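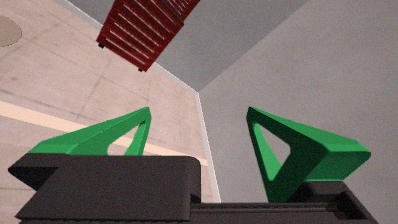

Minttu Huttunen wrote to ask whether there is any point in paying for a posh table oil when the tin from the DIY shop smells the same and goes on the same, and could I please try one before she spent her money.

Well, I have tried one. Bratberg Table Oil, the 300 ml tin with the green lid, bought with my own money and used on a kitchen table that has had a hard life.

Bratberg review: a nice oil with a silly price 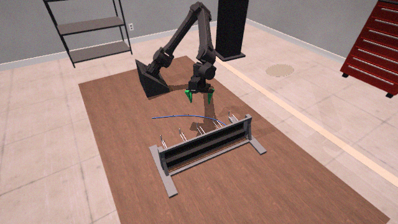

4 min read | Updated 1st April

I'll start with the claims, which were what put me off in the first place. The label says one coat is enough. It says the finish will stand up to 3,000 wipes with a damp cloth. It says the oil "feeds" the wood. Wood doesn't eat. A table is dead tree, and what oil does is soak into the top layer, harden and slow down whatever gets spilt on it. As for the wipes, I would love to know what sort of cloth they had in mind and how hard anyone was pressing, but the leaflet doesn't say and neither does the website.

Getting into the tin is a nuisance. The lid is the push-down-and-twist sort, and once a bit of oil has dried in the thread you'll need a rubber glove to shift it. The oil is thin and yellowish and smells of linseed with a touch of orange peel. I didn't mind it. My sister did, and ate her tea in the other room.

The instructions want you to sand, wipe, oil, wait twenty minutes, wipe off and leave overnight. I followed them to the letter on one half of the table. On the other half I used Huker Wood Oil, the cheap one, in the same way. I marked the join with masking tape on the underside so that I couldn't fool myself later about which was which.

One coat was not enough. On the Bratberg half there were dull patches the next morning, mostly at the end where the grain is more open, and a drop of water went straight in and left a ring. The Huker half was no better and no worse. After a second coat both halves beaded water nicely. After a third I could feel a difference, with the Bratberg side a bit smoother under the hand and less sticky at the edges. I'd rubbed both down with 800 grit paper in between, so it wasn't that.

Then came the part that matters, which is living with it. We had the table in full use all through August, with cold drinks, jam, felt pens and a leaking watering can. Red wine left for an hour wiped off both sides. Turmeric stained both. A hot casserole dish left a white mark on the Huker half that never quite went, and I can't honestly blame the oil for it, as I never put the same dish on the other side.

Colour is a matter of taste. Bratberg goes on warmer, and if your table is already brown it will end up browner. If you want pale wood to stay pale, try it underneath first, or leave it alone.

A word about the cloths. Bratberg's leaflet pushes you towards Priris polishing cloths, which cost nearly as much as a tin of the Huker. I used an old pillowcase. It left no fluff, and I've no plans to buy the cloths. Whatever you use, lay it out flat outdoors to dry before it goes in the bin. Oily rags in a heap can heat up by themselves and catch fire. This warning is on the back of the tin in very small print, when it ought to be on the front in place of the stuff about feeding.

I did wonder about Sekiguchi wax on top, which people keep recommending. Tried it on a chopping board and got a greasy board. Perhaps I used too much.

Would I buy Bratberg again? At half the price, yes. It's pleasant to use and it dries less tacky. On a table that gets eaten at daily, though, the cheap one in three thin coats got me most of the way, and I'd have to be shown the difference from a chair's distance.

Three stars out of five.

Comments 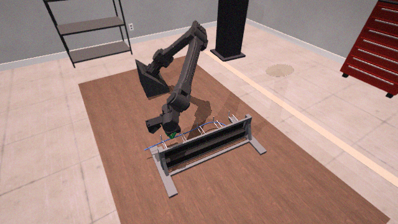
Onni Laaksonen: You've been kinder than I would. Mine skinned over in the tin after one use, and the shop told me I should have decanted it into a jar. For that money I expect the tin to do the job of a tin. Did yours keep?

Reply: It did, but I'd pressed cling film on to the surface out of habit, so I can't say what it would have done without. There was a bit of a skin round the rim.

Minttu Väisänen: Three coats of anything will bead water. Try it again after a winter and tell us then.

Reply: Fair. The tape is still under there, so I will.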